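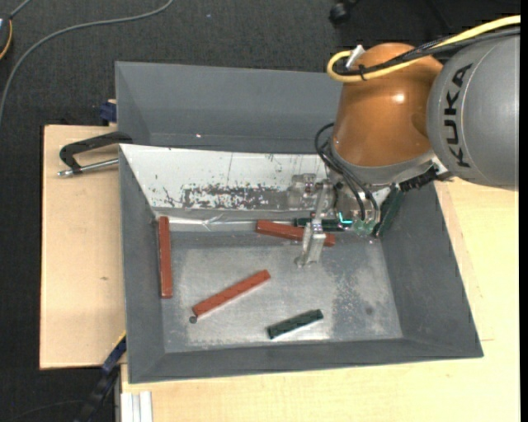
Samuele Valentini reckons we should sign for the second cell before June and sort out the bins later. I don't, and this page is partly my answer to him.

A KUKA arm over a bin of bars, reddish-brown and dark green. Three of each, and no two lying the same way. The quote from Gillness covers 184 hours of integration, and I can't find a line in it for bars that lean on a wall.

Look at the white panel along the back too. The coating has flaked off through the middle. Jarkavora's budget template has no row for wear on bins and liners, so I've added one and left the amount blank until somebody gives me a figure I believe.

Hoses, cable and fittings are "included" in both offers. I've asked each supplier what a replacement set costs and how long it takes to reach us. Gillness says around 60 days. Jarkavora hasn't answered.

Jui-lin Yang has the two quotes side by side in the shared folder, with my questions in the grey column. Please add yours before the May budget meeting.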